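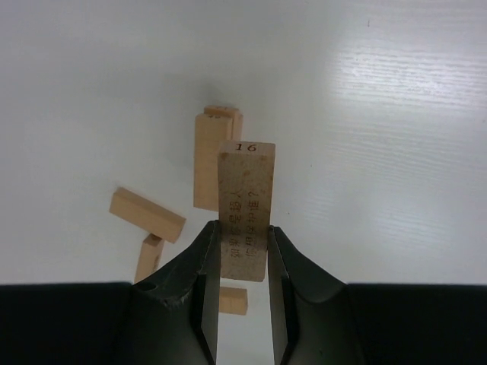

Mihret Shiferaw wants it known up front that picking up a block was never the hard part, and that anyone who joins the club expecting the arm to do the thinking will be in for a long first month. Fair enough! She has spent more evenings on grip settings than the rest of us put together, so she gets the first word on our gallery page.

The rest of the words are mine. I'm Þórarinn Mikkelsen, and I look after the Flelton Robotics Club, which meets after school in the old drafting room and runs until 5 (later when something is almost working, and something is always almost working). This spring we took on the block project, and I don't think I've ever seen a group get so attached to a pile of wooden blocks.

**16, held upright**

Number 16 stands on its short end between the fingers, pale wood with little brown speckles and a line of Chinese characters down its face. Everybody has a favorite block by now, and this one is mine. The fingers press on the two long sides, and you can see how much of the block sticks up past the tips — a low grip, and one we argued over for most of an evening.

**The blocks behind it**

A couple more are standing farther back on the white tabletop, one partly hiding the other, and there's one lying at a diagonal off to the left. We like a messy table. Our first program was wonderful as long as every block was lined up like soldiers, and it fell to pieces the minute Mihret nudged one with her elbow. After that we made nudging part of the rules.

**What the teams are working on**

We split into 2 teams in March and let them name themselves, so please don't ask me what the names mean.

Team Cirkik wrote the approach routine. Their idea was to come in slowly, stop short, check the angle one more time, and only then close. It adds a few seconds to every pick and they will defend those seconds to anyone who walks through the door.

Team Chala took the release, and I think they got the tougher job. Letting go of a block so it stays standing is a lovely little problem. Open one finger a hair early and over it goes. Their notebook has a whole page that just says "slower" in different handwriting, and I hope they never throw it out.

**Coming up**

The Rurnex meet is in May, and we've entered the stacking event for the first time. Each team gets 4 tries at the table and the best one counts. Cirkik and Chala are going in with one shared program, which took some negotiating (there was a draft treaty, with snacks in it).

Before then we still need to:

- settle on one closing speed and write it down
- practice with the lights half off, as the hall may be dim
- put fresh labels on the spare cables
- teach at least one more person to restart the arm without calling Mihret

New members are welcome any week, beginners very much included. Come by at 4, pull up a stool, and pick a block. Just leave 16 for me!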